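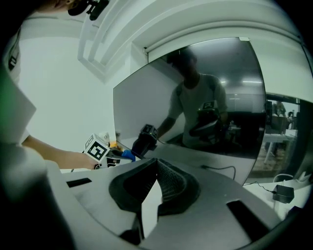
*Marker cube, soft fingers and a large mirror, from the gripper's point of view.*

# Claradano two-hand demonstration kit: a review

January 1, 2020

The promise of the Claradano kit is that you can teach a robot to do a chore without having a robot in the room. You hold a gripper in each hand, put on the headset, do the chore, and hand the recording to the learning software, which is called Cistero and is sold as part of the same bundle. At some later date a pair of arms does the chore for you. I have now spent most of a winter on the first part of that sentence and a good deal less on the last.

We bought ours from Leckie for £3272, complete with grippers, cubes, headset, chargers and a foam-lined case that closes if you lean on it. It lives at our Grernstead lab, where the long-term aim is a robot that tidies and wipes down desks. I've done the wiping myself so far. The desks have never looked better.

## Holding the things

The grippers have a rounded grey body, with a pair of soft black fingers that come together in a V. Your hand goes into the grip underneath and you squeeze to close. It takes a few minutes to stop feeling like a lobster and a few more to stop talking about it.

The fingers are the best part of the kit. They're kind to anything that squashes, and a cleaning cloth is nearly ideal: grab it anywhere and it stays grabbed. Thin, flat things are another matter. Coins, cards and a single sheet of paper on a bare tabletop all beat me, and I have the advantage of having been picking up paper since childhood. If your chore involves paper, borrow a kit before you buy one.

Weight is fine for a quarter of an hour. After that you find yourself choosing tasks lower down.

My other grumble is the grip itself, which comes in one size. The hand it was made for is larger than mine. Leckie offered a foam insert, and the foam insert fell out.

## The cubes

On top of each gripper sits a white cube printed with blocky black squares. The headset looks at the patterns and works out where each gripper is and which way it's pointing. You can see more than one face at nearly any angle, so turning your wrist over rarely loses the tracking. As a way of measuring hand movement it's cheap and clever, and when it goes wrong you can usually see why by looking at the recording.

It does give you a slightly regal way of working. You learn to keep the cubes on show. Reaching behind a screen hides one, and Cistero then fills the gap with a guess. Short gaps come out well. Long gaps come out as a hand that glides through solid furniture with great confidence, which I wouldn't mind so much if it weren't going to be used as an instruction.

There is a repair tool for this, buried two menus down under "Refine". Use it. The manual mentions it once, in the appendix on batteries.

## Mirrors and other shiny things

Mirrors deserve a section of their own and the manual gives them a sentence. Stand a big mirror on a table and there are suddenly more cubes in view than you own. A printed pattern comes back reversed in a reflection, so in principle the software can throw the false ones away. In practice Cistero did this well when the reflection was large and clear, and became undecided when it was small and dim. In its worst moment it placed my left gripper on the far side of the wall.

I'd still record with the mirror. People have mirrors, and they expect them cleaned. Just watch every one of those recordings back before you train on it, with something to drink.

Switched-off screens gave me less trouble than I feared. The reflections in them are dark and the cubes are white, and I had no false sightings that lasted long enough to matter.

## A desk, two hands and a blue cloth

Our test chore was wiping screens with a cloth, and I mean several screens on one curved desk, with the cables left lying where they were. One hand works the cloth and the other is there to steady things or stay out of the way. Staying out of the way is harder to demonstrate than it sounds. My idle hand fidgets, and Cistero, a diligent pupil, learnt the fidget.

Reaching the top edge of a screen means a long stretch from a chair. I'd suggest standing for that part, and I'd suggest it to myself in August, when I started on the sitting-down version and made it the standard one.

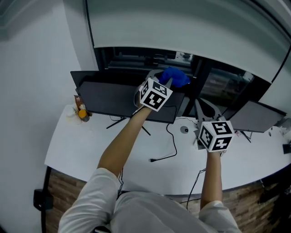 ## What came out of it

We recorded 544 demonstrations and trained on all of them. Then we borrowed a pair of arms and gave them 18 tries at the desk. They picked up the cloth every time, which pleased me more than it should have. They wiped the middle of the nearest screen with real care. The corners they treated as somebody else's job.

Taking out the worst recordings and training again helped more than adding new ones did. I had hoped for the opposite, having spent weeks making new ones. The second version moved more smoothly, kept its idle hand nearly still and went a little further towards the edges. Cables still confuse it. It will tow one along under the cloth quite happily, with the air of someone walking a dog.

Would I call the method a success? For soft objects, on a clear surface, yes — and it gets you there far quicker than steering arms by remote control, which we also tried and which made two of us seasick. For anything that needs force, I'd wait. The grippers record where your hands went and have nothing to say about how hard you pressed, and pressing is most of cleaning.

## Good points

- Soft fingers that hold cloth very well
- Tracking you can check by eye
- Set-up on a new desk is quick, even with clutter on it
- Works seated or standing, and doesn't mind ceiling lights

## Bad points

- One grip size, for one large hand
- Poor with paper and anything else thin
- Small, dim reflections can fool it
- No measure of pressing force
- The case

## Score and buying advice

Four out of five for the hardware, three for Cistero, and 2 for the manual, mostly for the drawings. If you already have arms to run the results on, the Claradano is a sensible buy. If you haven't, you'll end up with a large folder of recordings and a clean desk. Ask Leckie for the longer charging lead when you order; the standard one doesn't reach the floor socket in our room, and they'll swap it free if you ask before it ships.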